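4.2 Reports of touch during the night

Of the 227 written accounts in our collection, 120 mention some form of touch. The other accounts speak of sounds, of smells, or only of the feeling that a person is in the room. We treat the touch accounts separately in this section, because their tellers use them in a different way. A noise on the stairs is usually told as a puzzle. A hand on the ankle is told as an event that happened to the teller personally, and the listener is expected to take a side.

Most of the touch accounts come from two places, the old mill district of Lillach and the coastal town of Davora. In Lillach the visitor is nearly always a former resident of the house, and the family often has a name for it. In Davora the visitor has no name and no history. It comes with the fog, it presses on the blanket, and it leaves before morning. We could not find an older printed source for the Davora form, although several tellers were sure that their grandparents knew it.

The part of the body is quite stable. The shoulder and the foot are most common, and the face is rare. In 37 accounts the touch is described as a grip, with separate fingers that can be felt one by one. These accounts are longer than the others, and they contain more direct speech. Tellers also compare the grip with something from daily life, for example a blood pressure cuff, a cold glove or a bird's foot. Such comparisons were offered freely, as our interview guide did not ask for them.

Sleep researchers would recognize many details here - the heavy chest, the open eyes, the body that does not obey. We do not dispute this reading. However, only five tellers brought up sleep paralysis themselves, and four of these had read about it after the event. For them the medical term did not replace the story. It was added at the end, often with the words "so they say now."

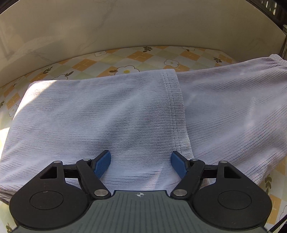

Figure 3. Gripper with two finger linkages.

Ghizlane Hegazy objects that the difference between a grip and a simple pressure may be made by the interviewer, who asks "what did it feel like?" and then waits until the teller finds a stronger word. She would prefer to count both forms together. We have taken this remark seriously and returned to the recordings. In most of them the word for gripping appears already in the first telling, before any question is put, so we keep the two groups apart. In the Lillach material the point is harder to decide, as part of the early interviews exists only in summary.

A further difficulty is the retelling inside families. When two sisters in Davora described the same night, both spoke of a hand, but one placed it on the wrist and the other on the hair. We have entered these as separate accounts. The question of shared accounts is taken up again in Section 4.3.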